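Haltinham workshop, tableware notebook
November, entry 34

Continuing with the pastel set. Cups and bowls on the wood table, clear bin beside them, teal bowl already in.
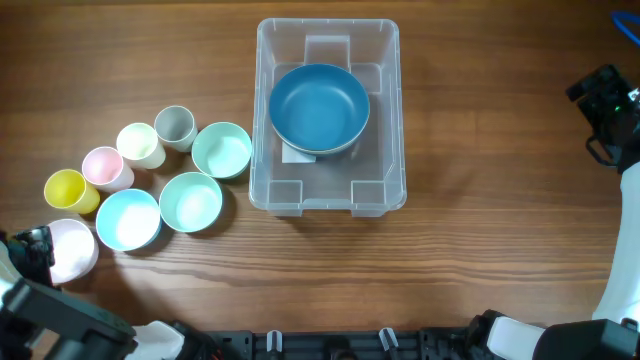
Packing order

The question for this entry is whether the whole set can live in the clear bin or whether the tumblers need a place of their own. Up to now the tumblers have gone on the shelf by the sink and the wide pieces in a drawer, and every time someone sets up for lunch they have to visit both.

Dark teal bowl goes first. I want it flat on the floor of the bin before anything else goes in on top. If it leans, the next bowl leans with it and the stack ends up against the wall. Check for paper or anything else under it, and take that out before going on.

Then the mint green ones. They are wide and shallow enough that I would treat them as bowls, although the Cropper list has them down as cups. I have changed the list to say "wide cup" and left the item number alone. Light blue after those, then the lavender-pink.

Tumblers last: gray, cream, pink, yellow. Two ways to try it:

a) nested, laid on their side along one wall
b) standing, rims up, in whatever floor space the bowls leave

I prefer b on paper. Nested tumblers have stuck together before, and pulling them apart over a tile floor is how we lost one in the spring. The drawback is the ribs on the inside of the bin. A tumbler pushed into a corner may sit on a rib and tip, so keep them a little in from the corners.

Bin

Rekus bin, clear, shelf number 556. The thick rim is good to carry by. I would still keep the clear one over the gray Brustitz bins we use for tools – with the gray ones people open three lids to find a cup. No lid planned for this one. A folded dish towel over the top will do for dust.

The label should go on the short side facing out, below the rim. The old labels on the long side can't be read once the bins are pushed together on the shelf.

Washing

Everything gets washed before it goes in for good, including the bin. Mild soap, soft sponge, no scouring pad. The yellow shows scratches less than the pale colors do, so don't judge the sponge by the yellow one. Let the pieces drain upside down on the rack until the insides are dry. Tumblers take longer than the bowls and I usually give them until the afternoon.

To do

Try b first, then a if the tumblers won't stand.
Measure the shelf opening with the bin loaded and write the height on the label.
Correct "cup" to "wide cup" on the copy taped inside the cabinet door.
Ask at the Monday table whether anyone still wants the drawer – otherwise it goes to the cutlery.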